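Search the handouts Search Clear
Home Textiles, Unit 4: Folding Bulky Garments
Posted by Vasylyna Kravchuk, February

Most folding advice was written for shirts. Try the famous thirds method on a thick fleece and you get a brick that opens again by itself. I'm not convinced it saves any room either – we measured one stack in class at 45 cm before and after.

What I will accept:
– Work on a flat surface bigger than the garment. A made bed will do.
– Sleeves in first, then halve it lengthwise.
– Press the air out with your forearms before the last fold.

What I doubt: vacuum bags for anything you wear weekly, and any chart claiming 20 ways to fold a sweater. You need two.

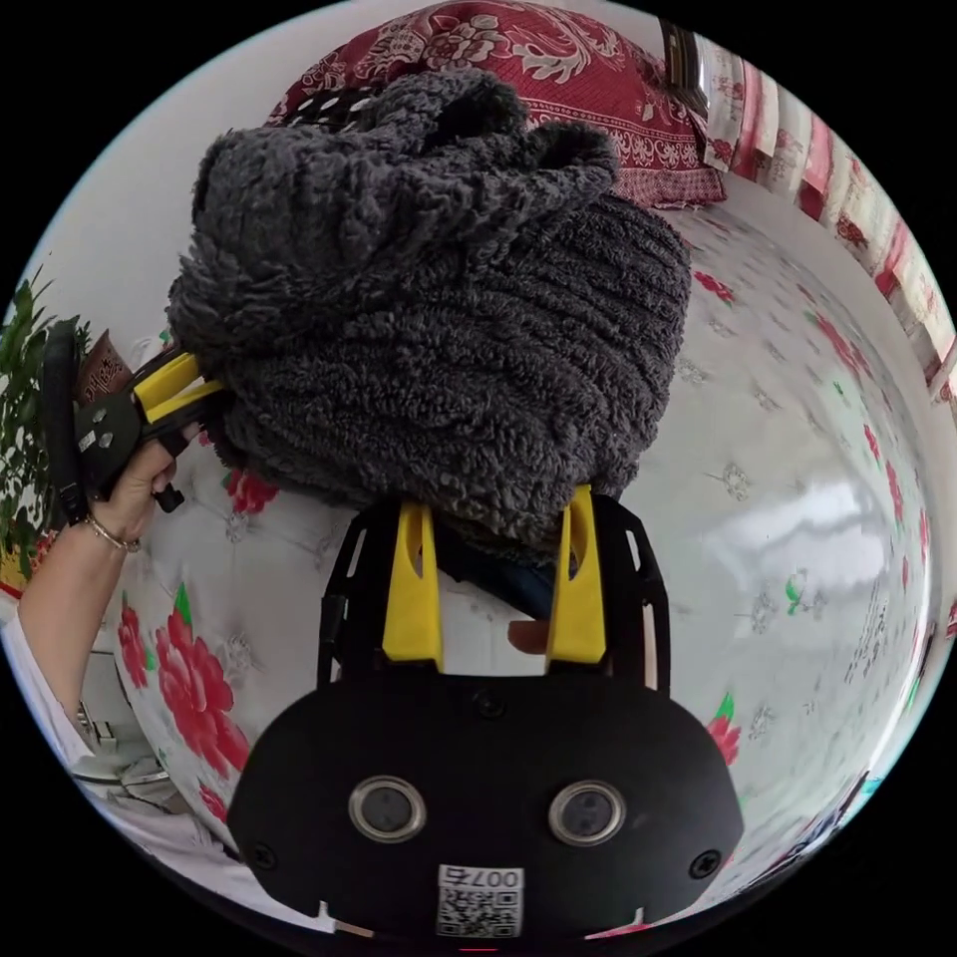 Ploststead Evening School / Household Skills Department

Dark gray fleece with a curly pile, bunched up on a peony bedspread. At this stage the usual handout says "smooth and fold," as if pile like that lay down when asked. Find the shoulders first. If you can't, pick the whole thing up by the collar and start over. A slick bedspread may let the garment slide, so put a towel under it.

For next time: bring one bulky item and fold it twice, timing the second go.

Comments (3)
Iraís Montes: I still roll mine. 17 minutes for the whole closet.
V. Kravchuk: And how do they look in the morning?
Iraís Montes: Rolled.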